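Home Features Food Homes & Gardens Letters Subscribe

The Summer I Stopped Eating Over the Sink

By Sharada Thevar
August

I have eaten most of the lunches of my adult life standing up. Toast, leftovers, the end of a block of cheese, all of it over the kitchen sink so I wouldn't have to wipe a table. I'd never thought of it as a habit. It was just lunch, and it took four minutes, and then I went back to my desk and was hungry again by three.

Then my brother-in-law Vusumuzi Swanepoel came to stay for two weeks while his apartment in Skellthorpe was being rewired, and on the first day he walked in at noon, saw me hunched over a bowl of cold noodles, and asked if somebody had died.

Vusumuzi is a sit-down man. He grew up in a house where lunch was a meal with chairs in it, and he can't be talked out of it. He set two places. He put out a pitcher of water (I own a pitcher!) and a dish of pickles and we ate my sad noodles like people in a restaurant. It took 40 minutes. I was itching to get up the entire time and I remember thinking, well, that's a nice thing to do once.

He did it again the next day, and the day after that. 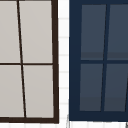 Two windows, two frame colors, one white wall.

I should explain how I got this way. My first real job was at a mail-order company called Pichler, where we had half an hour for lunch and the break room was at the far end of the warehouse. If you walked there and walked back you had 17 minutes to eat, less if someone was using the microwave. So we all ate at our stations, out of the bag, one hand on the keyboard. I was there six years. By the time I left to work for myself I could put away a sandwich in the time it took the printer to warm up, and I was a little bit proud of it.

Working from home should have fixed that. I could have had a two-hour lunch with a tablecloth if I'd wanted. What I did was get faster. With no break room to walk to, I cut out the walk, and then the chair, and then the plate. My sister used to call around noon and say she could hear me chewing next to running water.

So when I say I was bad at sitting down to lunch, I mean I had to practice. The first week I kept jumping up. I'd forgotten the salt, or I thought I heard the dryer, or I wanted to check one email. Vusumuzi would just keep eating, very slowly, and talk to me through the doorway until I came back. He tells long stories. There's one about a goat and a ferry to Fluvgate that I have now heard in three installments and still don't know the end of, and I suspect he was stretching it out on purpose to keep me in the chair.

The food got better without my really deciding it should. If you're going to sit across from someone for the better part of an hour you start to feel funny about serving a heel of bread and a slice of ham. We had tomato salads. We had eggs about nine different ways. We had a lentil thing of his mother's that needs to start the night before, which annoyed me until I noticed that I was looking forward to it at breakfast. We ate a lot of bread and jam for dessert, and fruit, whatever was around, cut up or not.
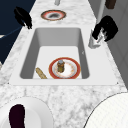
And I'd love to tell you the afternoons were transformed, but I've read that article too, and I never believe it. Some days I was sleepy. Some days I sat back down at my desk at a quarter past one and got nothing done until three, same as ever. The hungry feeling did go away, mostly. What I noticed more was that the day had a middle. I used to get to dinner and have no idea what I'd done since coffee. Now there was a morning and there was an afternoon, with a goat in between.

I got curious and asked around. My neighbor eats in her car, parked in her own driveway, with the radio on, and says it's the best part of her day. A friend who manages the office at Skumine told me they put in a big communal table there and everyone carries their food right past it. She did a little survey for me, bless her, and the most popular answer to "where do you eat lunch" was "I don't know." I believe that completely! If you'd asked me in May I would've said the kitchen and thought it counted.

I also went back through my own bank statements, which I don't recommend. Over the past year I'd spent 2,060 dollars on what I can only call standing-up food. Protein bars, mostly, and those little tubs of hummus with the pretzels attached. I'd have guessed a third of that. You could buy a very good table.

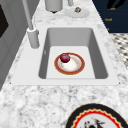

An apple on the red-rimmed plate.

Vusumuzi went home on a Sunday. The electricians had left a hole in his hallway and he was in a mood about it, so there was no speech, he just ate his eggs and packed his bag and told me to keep the pickles. The next day at noon I made a sandwich and stood there with it, already chewing, and felt so silly that I went and got a placemat.

It's harder alone. I won't pretend otherwise. I tried reading at the table and that helped some, though I'd get to the end of a page and find the plate empty and no memory of it. I tried the radio. What's worked best is calling somebody, and I now have a standing lunch on speakerphone with my sister twice a week - she can't hear any water, and she says so every single time. The other days I manage maybe 20 minutes before I start looking at the dishes.

He's coming back in the fall, because naturally the rewiring has turned into replastering. I've asked him to bring the lentils. I've also told him that I want the rest of the goat story, start to finish, in one sitting, and he says that depends on what I'm serving.

Comments

marnie_k: Reading this standing at my counter with a burrito. I feel seen and a bit attacked.

Old Dot: We always sat down for lunch when the kids were small and I can't remember when we quit. Might try it this week. Is the lentil recipe going to be printed??

T. from upstate: The car lunch neighbor is right and I will not be taking questions.

marnie_k: Dot, seconding the lentils please.

pfennigbaum: 2,060 on protein bars, wow. I looked mine up after reading this and closed the tab again.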